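Subject: Re: [smallbiz-legal] Notice period in a supplier contract
From: Zohreh Asadi
Date: June 2019

Hi Mojtaba,

Check the signed copy first. Our contract with Rerkia had 28 days in the draft and 23 in the version both sides signed, and the signed one counts.
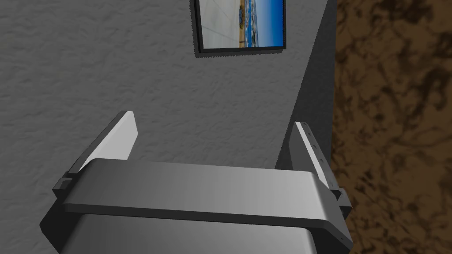
Notice usually runs from the day they receive it, but read your delivery clause. Ours didn't accept email, so we sent a letter to the Javville office and kept the receipt.

Mojtaba Mousavi wrote:
> We want to end our contract with Clolimance. They say
> we owe a fee of 4000 if we leave before March. I can't
> find that in the main text. Is it worth paying a lawyer?
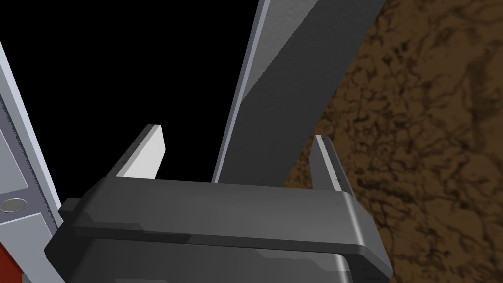

On the fee, look in the schedules at the back. Ours was in schedule 3. If it isn't there either, ask them in writing which clause they rely on. I would pay for an hour with a lawyer before you send notice. We used Hassanpour and they were fine.

Zohreh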